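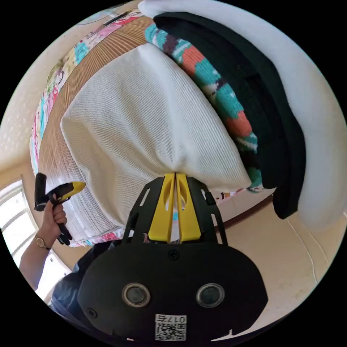
Anhang 1: Greifer am Kissen, Stapel dahinter

Hallo zusammen, hallo Thabiso,

ich hänge mich noch einmal an das Ticket, weil uns der Fehler im Lavholm-Tracker seit Montag wieder beschäftigt. Beim Abspielen springt die Pose der rechten Hand um über 11 cm, meist dann, wenn das Kissen fast das ganze Bild füllt. Die Zeitstempel habe ich mit Rukham geprüft, die sind sauber, und ein Neustart des Dienstes hat leider gar nichts gebracht.
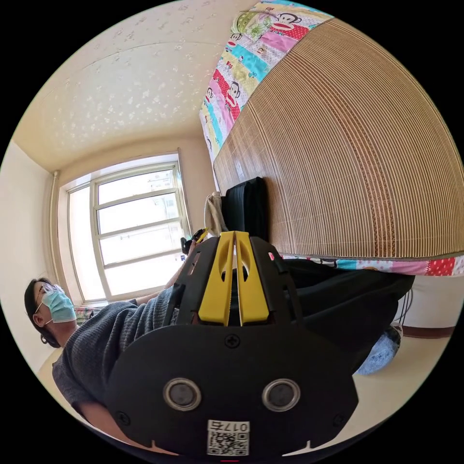 Die Relokalisierung sucht sich nach dem Sprung erst einmal neue Merkmale, und da habe ich die Matte auf dem Bett im Verdacht. Die vielen dünnen, parallelen Streifen sehen für den Matcher vermutlich alle gleich aus, während die bunte Decke mit den Affengesichtern ihm eigentlich viel mehr bieten müsste. Im Ginent-Log bleiben trotzdem nur 48 Inlier übrig.

Ich habe jetzt die Ausreißerschwelle auf 2 Pixel gesetzt und lasse die Sequenz noch einmal durchlaufen. Thabiso, magst du bitte schauen, ob die Maske für die Finger geladen wird? Ganz lieben Dank schon mal!

Status: wartet auf Rückmeldung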